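Site visit: data collection equipment at Vondovside
By Oisín Brennan
December

We are due to submit an equipment request for the first half of next year, and hand-held grippers are the largest open line in it. I spent Wednesday at the Sasora site in Vondovside to see a working setup before we commit to quantities. These notes cover what affects cost and planning.

Sasora runs its sessions in ordinary furnished rooms. Operators pick up and place desk and household items using hand-held grippers, and the recordings go to the group that trains the arm policies. No arm is needed during collection, so the capital outlay per station is small compared with a teleoperation cell. The floor area is also modest. A desk, some shelving and clearance for an operator to stand and turn are enough.

The site owns 12 grippers, bought in two batches from Pravel. The unit price on the second batch was $1403, with jaw pads and charging leads quoted separately. Pads are the main consumable. Sasora replaces them on inspection and keeps a spare pair per tool, and I suggest we budget the same way.
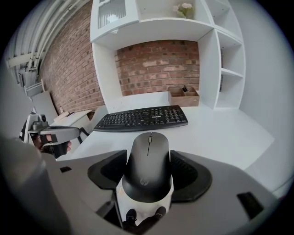

Throughput depends more on reset time than on the tool. The session log I was shown listed 71 attempts for the morning, of which 68 were accepted after review. Rejections were mostly tracking losses when the operator moved too quickly between surfaces. The site lead puts operator training at around two days before output is usable. That is labor we had not included.

Storage and transfer were a weak point. Recordings are copied off at the end of each shift over a shared link, and the queue was still running when I left at 5:30 p.m. A local storage unit should be in our request from the start.

I also asked about the alternative quote from Cheung. Sasora had one of their tools on loan in the spring and returned it. The grip was acceptable, but calibration had to be repeated after every battery change, and the vendor could not give a date for a fix. The price is lower - the added setup time would use up the difference within a quarter at our planned volume.

Items to settle before the request goes in:

- Number of stations in phase one (four or six)
- Spare pads and batteries as a separate line
- Operator training hours, charged to the project or to the lab
- Local storage, size to be confirmed
- Pravel lead time, currently quoted at nine weeks

I have asked Pravel for a revised quote at both quantities and will circulate it when it arrives.

Last updated: December
Contact: Equipment Planning | Back to top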